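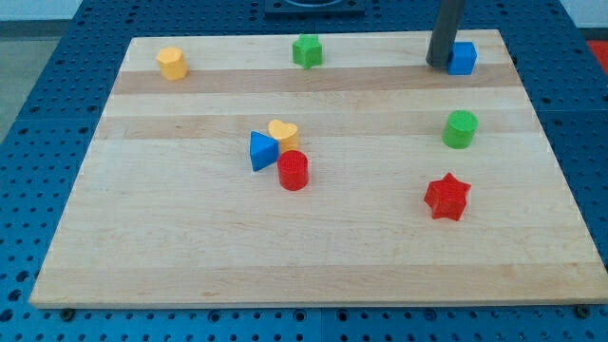 Swai House Playroom and Toy Library
Opening-Up Safety Checklist, with Comments
Kept by Meinir Llewellyn. Please write in the margins, I read all of it.

Good morning to whoever has the keys. This is the February version of the checklist, and it replaces the one that hung inside the supply closet door with the coffee ring on it. I have kept the old order, so if you learned your way through the rooms with that sheet you won't have to learn it again. What has changed is mostly the comments, which have grown (I know, I know), and the section on the yard, which Obadia Odera rewrote after the new gate went in.

Start at 8:15 and you will be done comfortably before the first families arrive at 9:00. Mark each line OK, FIX or ASK. A FIX means you dealt with it or closed off the thing that needs dealing with. An ASK means you weren't sure, and that is a perfectly good thing to write.

1. FRONT DOOR AND HALL

1.1 Door closes by itself and latches without a push.
Result: OK
Comment: Slower on cold mornings. Give it time before you decide it's broken.

1.2 Finger guards in place on the hinge side, top to bottom.
Result: FIX
Comment: The lower one had come away from its strip. I pressed it back and it is holding, but please run your thumb down it every day this month. It is the first thing every toddler in the county reaches for.

1.3 Mat flat, no curled corners.
Result: OK

1.4 Stroller area clear of the exit path.
Result: OK
Comment: Three strollers is the limit along that wall. The fourth goes on the covered porch, and I promise people don't mind if you ask them kindly and offer to carry the diaper bag.

1.5 Sign-in sheet and pen out, emergency numbers posted and readable.
Result: OK
Comment: Rocío Ledesma has made us a large-print copy of the numbers, and it is so much better than mine. Thank you, Rocío!

2. MAIN PLAYROOM

2.1 Floor walked end to end, looking down.
Result: OK
Comment: I do mean walked, and slowly. Last month I found a thumbtack under the radiator that must have come off the notice board, and I would never have seen it from the doorway.

2.2 Outlet covers on, cords behind furniture.
Result: OK

2.3 Bookcases tight to the wall. Pull the top edge firmly toward you.
Result: FIX
Comment: The tall Bistitz bookcase by the window moved a little when I pulled it. The bracket screw had backed out. Selorm Gbeho brought a longer one and set it into the stud, and now you could hang a pony from it. Please don't.

2.4 Window stops working. Windows open no more than a hand's width.
Result: OK
Comment: The middle one sticks. Open it from the bottom rail with both hands, and don't let an older child "help."

2.5 Blind cords wound up on their cleats, above adult shoulder height.
Result: OK

2.6 Radiator covers fixed and not too hot to rest a hand on.
Result: ASK
Comment: The one nearest the reading corner felt warmer than I like, though I could keep my hand there. I turned it down and moved the floor cushions away. Would the next person please check again at 10:00, when the heat has been on for a while?

3. TOYS ON THE SHELVES

Awuor Massawe looks after this section and has done so since the toy library was a single cupboard, so if her advice and mine disagree, follow hers.

3.1 Small parts check. Anything for the under-threes goes through the test tube.
Result: OK
Comment from Awuor: If a piece fits all the way inside the tube, at any angle and without pushing, it goes up to the high shelf. Don't go by what it says on the box. Pieces get swapped between sets by families who mean very well, and I have found a marble in with the farm animals more than once.

3.2 Wooden toys: run fingers along the edges and feel for splinters and raised grain.
Result: FIX
Comment from Awuor: One of the trays had a rough spot along one side. I sanded it and wiped it down. Fine paper only, please, and always with the grain. If you find flaking paint, don't try to sand it - bag the toy, label it and leave it on my desk.

3.3 Shape blocks and puzzles: no cracks, chips or loose pegs, and every set back with its own board.
Result: OK
Comment from Awuor: Turn each block over. The underside is where a crack starts, and it's also where the teething marks are. Light marks are fine. A gouge you can catch a fingernail in means the block retires.

3.4 Battery covers screwed shut.
Result: FIX
Comment: The Buma music box had a missing screw. It is out of circulation until we find one that fits. Anything that takes a button battery stays out of this room entirely, and I won't be talked around on that, however sweet the song is.

3.5 Soft toys: seams closed, eyes and noses tight.
Result: OK
Comment: Tug harder than feels polite. The elephant has been restitched at the ear and looks very distinguished.

3.6 Strings and pull cords no longer than 12 inches on anything loaned out.
Result: OK
Comment: This is our own house rule, and it applies to the returned toys as well. People add ribbon.

3.7 Returned toys wiped, dried and logged before they go back on the shelf.
Result: OK
Comment from Awuor: We have 300 items on the books now and 34 of them were out on loan when I went through the log. I'm terribly proud of both numbers. Please keep writing the return slips in ink, as the pencil ones rub off in the box.

4. KITCHENETTE AND RESTROOM

4.1 Gate closed and latched before anyone plugs in the kettle.
Result: OK

4.2 Cleaning products in the locked cabinet, key on the high hook.
Result: FIX
Comment: A bottle of the Visora spray was standing under the sink. I expect somebody was called away in the middle of wiping up, and we have all been that person. It still has to go back every time, even if you'll need it again in two minutes.

4.3 Hot tap at or below our limit.
Result: OK
Comment: Let it run a full minute before you put the thermometer in.

4.4 Changing table strap and buckle sound, pad not torn.
Result: OK

4.5 Refrigerator checked, lunch labels readable, nothing left from yesterday.
Result: OK
Comment: There was half a birthday cake, and Selorm and I took care of it.

4.6 First aid kit sealed and in date.
Result: ASK
Comment: The seal is fine, but I couldn't read the date on the saline. Rocío is going to open the kit and go through it properly.

5. YARD

5.1 Gate self-closes and the latch can't be reached from the inside by a small arm.
Result: OK
Comment from Obadia: New gate, new spring. It swings faster than the old one did, so hold it for the person behind you. I'll slow it down when I've worked out which way the adjuster turns.

5.2 Walk the fence line. Look for gaps at ground level and anything thrown over.
Result: FIX
Comment from Obadia: The soil has washed out below the back corner panel. I packed it with stone for now and it needs a proper board before spring.

5.3 Sandbox raked to the bottom, cover put back if not in use.
Result: OK

5.4 Climbing frame bolts hand-checked, caps on.
Result: OK
Comment from Obadia: The platform deck stands 84 inches long end to end, so you'll have to go around both sides to reach every cap. Don't lean across.

5.5 No standing water in buckets, tires or the water table.
Result: OK
Comment: Tip them all out at closing as well. An inch is enough to worry about.

5.6 Steps and ramp free of ice, salt bucket filled.
Result: OK
Comment: Salt is low. I'll bring a bag.

STILL OPEN

Radiator by the reading corner, check again at 10:00 - whoever is on duty
Screw for the Buma music box - Awuor
Saline date and full kit check - Rocío
Board for the back corner of the fence - Obadia
Ice salt - Meinir

If you close one of these, cross it out here and put your initials next to it. And do take five minutes to sit down before you unlock the front door. The good mugs are on the left.

Checked by: Meinir Llewellyn
Finished: 8:50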